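Re: [Tenthorpe-arms] Wrist camera mount, old bracket or new?
From: Dzintra Kivi
Date: 2019-12-07

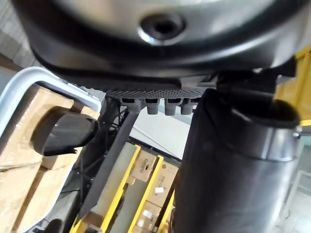

What I tried

Two mounts on the same arm, with the same camera and the same controller settings. The first is the Lamrani bracket we have had since April. The second is the printed one from Drindness, which sits closer to the wrist and tips the lens up a bit more. I ran the pick routine on cartons with each of them and then did the slow sweep along the racking.

The still at the top is from the wrist camera. As you can tell, the view takes in a lot of our own hardware. The dark housing runs right across the top, with the mesh grille and the four grey tabs under it, and the arm segment fills most of the right-hand third. What is left for the shelving is the gap in the middle. The yellow uprights come out clearly enough, and so do the white labels on the boxes, but I would not want to rely on a view that narrow for anything that needs the whole shelf.

On Monday someone wrote:

> We are about to order a second set of Lamrani brackets for the
> other arm. Before I send it off, can anybody say whether the
> Drindness part is any better? I have read that it keeps the
> cables out of the way, but the page only shows it on a bench.
> Also, does the Vellau controller cope with both, or does the
> hand-eye calibration have to be done again each time you swap?
> I would like to avoid that if possible, it took me most of an
> afternoon last time.

Calibration

Yes, it has to be done again each time. The Vellau software lets you save an offset for each mount, and I hoped that loading the saved one would be enough. It was not. After swapping from one to the other and back, the Lamrani came out 4 mm off from where it had been in the morning. The slots in the bracket are longer than they need to be and it goes back on wherever you happen to push it. Two dowel pins would cure that, if anyone has a drill press free.

The Drindness part has no slots and goes back in the same place to well under a millimetre. I still ran the full calibration, and it took 25 minutes with the dot board, so your afternoon can probably be shortened. Use the board on the flat stand and turn off the automatic exposure first.

Picking

I did 229 picks with each mount, mixed carton sizes, same order both times. Missed picks were 7 with the Lamrani and 11 with the Drindness. I would not read much into the difference. Most of the misses in both runs were on the shiny tape, where the depth reading drops out, and no bracket will help with that.

Where they do differ is at the end of the approach. With the Lamrani the camera can still see the near edge of the carton when the gripper is a hand's width away. With the Drindness it loses the edge earlier and the last part is done blind. The routine allows for it, but it makes me nervous with the softer boxes.

Cables

The claim about cables is half true. The Drindness part has a channel for the camera lead, and that works well. It does nothing for the gripper lead, which still needs its own tie at the wrist and enough slack for the last joint to turn. I had the lead go tight once at the end of the sweep and the controller stopped on a force limit, as it should. If you fit either of them, turn the last joint by hand through its full travel before you power up.

Weight

The Lamrani with camera and screws is 622 g on the post room scales. I forgot to weigh the other one before I put it back on - will do it next week. It is lighter, but the payload setting has to be changed in either case.

What I would order

For the second arm, the Lamrani, with the pins. The view at close range matters more to us than the cable channel. If your work is mostly scanning labels from further off, the Drindness is fine and quicker to swap.

I have the logs from both runs and can put them on the shared drive if someone wants to go through them. The Vellau offset files are there already, in the folder called mounts. Please do not load the one ending in _old, the tool length in it is wrong.

Has anyone tried the camera on the other side of the wrist? The screw holes are there, but I have not checked whether the lead will reach.

Dzintra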